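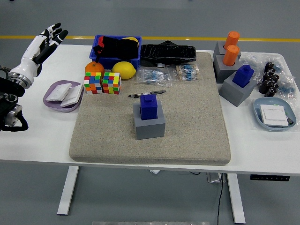
Dagný Overgaard replied that the desk had again stopped short of the height selected, and that the steps in the first answer had been carried out twice without lasting effect. She asked that the ticket be kept open until a permanent remedy was agreed.

Home Facilities Furniture Tickets Knowledge Base Contact

Ticket 879: Height-adjustable table does not reach stored height
Site: Donholm, ground floor workroom
Model: Hakari Tirkum, white top, white legs
Opened: Sep 1, 2022
Status: Resolved, monitoring

Reported problem

The user states that the table rises normally when the up button is held, but that it does not complete the movement when a stored position is selected. The stored standing height is 100 cm. On selection of that position the table stops early, and the control panel shows no error code. Lowering the table is not affected. The user further reports that the panel, on the front right edge of the top, sometimes requires a second press before it responds.

The table is in daily use, and the large beige mat remains on it at all times. The user requested guidance on whether the mat and the articles kept on it (a blue plastic bin with its contents, two puzzle cubes, fruit, a pen and a small block set) could exceed the permitted load.

First response, Facilities Desk

The articles listed are well within the permitted load and do not need to be removed for normal operation. For the purpose of testing, however, the top should be cleared of anything that may roll, in particular the orange and the lemon. The mat may stay in place provided that it does not cover the control panel.

The user was asked to carry out the following:

1. Lower the table to its lowest position.
2. Disconnect the supply at the wall outlet and wait 20 seconds.
3. Reconnect the supply and hold the down button until the table dips slightly and returns.
4. Raise the table manually to the required height and store the position again.

User update

The reset was completed as instructed. The stored position worked correctly for the remainder of the day and failed the following morning. The reset was repeated with the same outcome. The user noted that the fault seemed to occur more often after the floor had been cleaned, and asked whether moisture could be the cause.

Second response, Facilities Desk

There is no indication that moisture has reached the legs or the control panel. The pattern described is more consistent with an interruption of the supply. Cleaning staff move the cable that drops from the underside of the table to the floor in order to reach the area beneath. The user was asked to confirm that the connector at the small white box under the top was fully seated, and to avoid placing the cable under tension when the table is raised.

Site visit

A technician from Arnardóttir attended. Findings were as follows.

The connector under the top was loose and could be withdrawn with very little force. The cable had too little slack to allow full travel. At the lower heights the connection held. As the top approached the stored height the cable tightened, supply was interrupted briefly, and movement ceased. Both legs were checked and found level. No fault was found in the motors.

Work carried out: connector reseated and secured with a clip; cable rerouted to provide additional slack; position reset and standing height stored again. The table was then raised and lowered nine times without a stop. The second press at the panel could not be reproduced.

Instructions to users of this room

The cable is not to be pulled aside during cleaning. Please lift it clear by hand and put it back as found. The table is not to be moved until Facilities has been informed, as the available slack depends on its present distance from the outlet. Loose articles should be placed in the bin before the height is changed.

Closing note

The user confirmed that the stored position has been reached on each use following the visit. The cable will be inspected at the January furniture check. Should the panel again fail to respond to a first press, please reply to this ticket and do not open a new one.

9 comments | 20 views | 0 shares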